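Home | Reviews | Lighting | Flooring | Contact
Print this page | E-mail this page

Ikonley Tinallow Pendant Lamp
7 December 2019

The Tinallow is a dark-shaded ceiling pendant for large rooms. I installed a set in November in an open loft with dark brown hardwood and a white stair railing. The floor is the difficult part of the room. It absorbs most of what a downlight gives it, and small objects at floor level lose their edges in the evening.
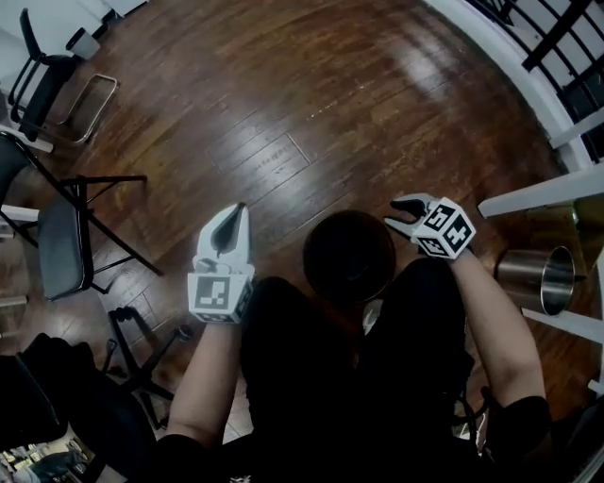

Light falls in a defined cone and drops off quickly outside it. Rated draw is 11 watts per lamp; my meter read 9. Color is slightly warmer than the fluorescent fixtures on the same ceiling, and the difference shows on white paint. The shade passes nothing upward, so the ceiling still depends on the fluorescents.

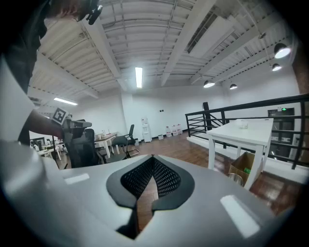 Mounting

The bracket takes two screws. The cord grip slips under load unless fully tightened. Allow 8 inches of spare cord per lamp. The Solberg canopy fits without modification, the Clitden does not.

Rating: 8 out of 10

Print this page | E-mail this page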